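How to Wash and Store Team Jerseys Between Seasons

I've been looking after jerseys for the Stedow rec league for 7 seasons now, and I still get a kick out of seeing the whole set come out of the bin bright and ready to wear! 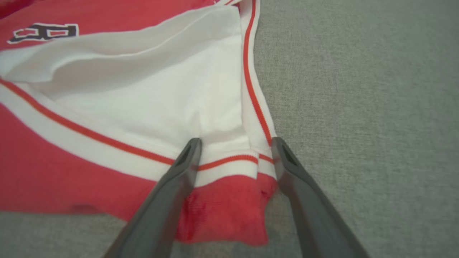 Start with the stains, and start early. Grass and mud come out so much more easily before the jersey has been through a hot dryer. Let mud dry, knock off what you can, then rub in a little liquid detergent with an old toothbrush and leave it for 20 minutes. For grass I like a paste of baking soda and water (don't scrub hard over printed numbers).

What you'll need

Liquid detergent, no bleach
White vinegar
A soft toothbrush
A color catcher sheet
A lidded storage bin

Washing

Turn every jersey inside out and close any zippers or snaps. Use cold water and the gentle cycle, and keep the load small - 2 light loads beat one stuffed one every time. If you have strong colors next to white, toss in the color catcher. Set the spin no higher than 1000.

Still smells like practice? Soak it in a sink of cold water with a cup of vinegar before you wash it. I love this trick. Skip the fabric softener, which coats sports fabric and holds on to odor.

Drying

Lay them flat or hang them in the shade. Reshape the cuffs and waistband with your hands while they're damp.

Storing

Wait until everything is completely dry, seams included. Fold the sides in, then fold up from the hem, with tissue paper over any big lettering so it doesn't stick. Label the bin by size and keep it out of the attic.

Next up: getting the smell out of shin guards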